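Handheld grippers keep crushing or dropping paper cups

Posted in: Workshop Builds > Robots and Automation
Tags: gripper, demonstrations, paper cups, force
Viewed 759 times

jatinlow_bench
Asked 18th February

I'm building a pair of handheld grippers in a shared workshop. You hold one in each hand and work the jaws yourself, and the position and jaw opening get logged so an arm can be trained on it later. The design is loosely based on the Preleo plans, with my own handles and printed white finger plates with small holes in them.

The task I picked is cups. There's a two-cup dispenser stand on the table, white cups in one holder and brown paper cups in the other. I want to take a cup off the stack with one gripper, move it over, and set it down upright.

Two problems.

First, the top cup doesn't come off alone. I get two or three, or the whole stack tips toward me.

Second, when I do get a single cup, I either squeeze it out of shape or it rolls in the jaws and ends up on its side. With bare hands I can do this all day. With the grippers I fail more often than not, and I have 40 runs on disk that I don't think are worth keeping.

The jaws are driven by a trigger through a short linkage. There's no force sensor. I have a Coughlan load cell in a drawer but would like to avoid redoing the wiring. Both grippers already have a cable running back past the wrist and I keep catching them on my sleeves.

Is this a finger problem, a linkage problem, or do I just need more practice?

Photo of the bench is at the bottom of the page.

3 answers, sorted by votes

slowservo
Accepted by the poster

Mostly fingers, partly where you grab.

A flat hard plate against a tapered paper cup touches it along a thin line. You need a lot of squeeze to get any friction out of that, and a paper wall gives up before you get there. Put something soft on the inside face. I use 3 mm silicone foam held on with double-sided tape, and the holes in your plates would let you stitch or zip tie it if the tape lets go. Replace it when it gets shiny.

Then grab higher. The rolled rim is the stiffest part of a paper cup. If the jaws close just under it, the wall holds its shape and the rim stops the cup from sliding down through the fingers. Halfway down the wall is the worst place.

For the rolling: your fingers are gripping at two points opposite each other, so the cup can turn on the line between them. Make one finger wide, or give it a shallow V. With a V on one side and a flat pad on the other you have three contacts and the cup stays put. Printing a V plate takes an evening.

On the stack, don't pull straight up. Paper cups nest tight and pulling up brings the next one along. Tilt the top cup a few degrees first to break it free, then lift. Your other gripper can steady the stack while you do it. Also take cups off until the stack is short. A tall one leans and every touch at the top moves it a long way. Once the short stack works you can build it back up.

Leave the load cell in the drawer for now. If the pads fix it you don't need it.

Edit: on the 40 bad runs, keep them in a separate folder. I threw mine out and later wanted them for checking a failure detector.

pusum_owner

I have the Pusum kit and it came with rubber fingers. Works fine on cups. Maybe just buy those? Not sure if they fit yours.

 jatinlow_bench
 The mounting holes are different on mine, I checked. Thanks though.

 pusum_owner
 ok. could drill them

gearlash

Agree with the foam. I'd add two things about the linkage and the cables.

A short linkage usually gives you all the closing movement in a small part of the trigger travel. Between "not touching" and "crushed" you might have a couple of millimeters at your finger. Move the pivot so the trigger travels farther for the same jaw movement. You lose speed and gain control. If you can't move the pivot, put a light spring in series with the pull rod. The spring takes up the extra squeeze and the cup doesn't see it. A hard stop on the closing side works too, but then it's only right for one size of cup.

If you log jaw opening from the trigger side, recalibrate after you add a spring, or the numbers will say the jaw is more closed than it is. Better to put the encoder on the jaw itself.

Cables: run them up the forearm and hold them with a hook-and-loop strap below the elbow. Leave enough slack at the wrist to turn your hand over. Tight sleeves or a stretch cuff over the top will stop the snagging. Check the connectors now and then. I lost most of a session to one that had worked loose, and the log still looked normal because it kept repeating the last value.

As for practice, yes, some. I was bad at it for the first two evenings. My first usable set was 1000 runs, and the early ones were so much slower than the rest that I ended up leaving them out.

 jatinlow_bench
 Followed up on this in September. Foam on all the fingers, grabbing under the rim, and a spring on the pull rod. I haven't printed the V plate. Single cups come off most of the time now if I tilt first. I'm at 2681 runs and the cups I drop are nearly all from the white stack, which seem slicker to me. Encoder is still on the trigger side, will move it when I rebuild the handles.

 gearlash
 Try a fresh piece of foam before blaming the white cups.

Attachment from the original post:

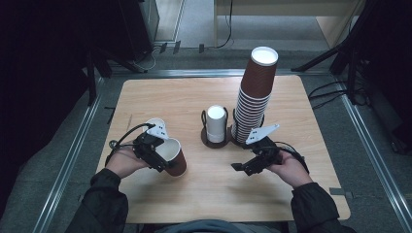 Brown cup in the left gripper, on its side. Dispenser stand behind.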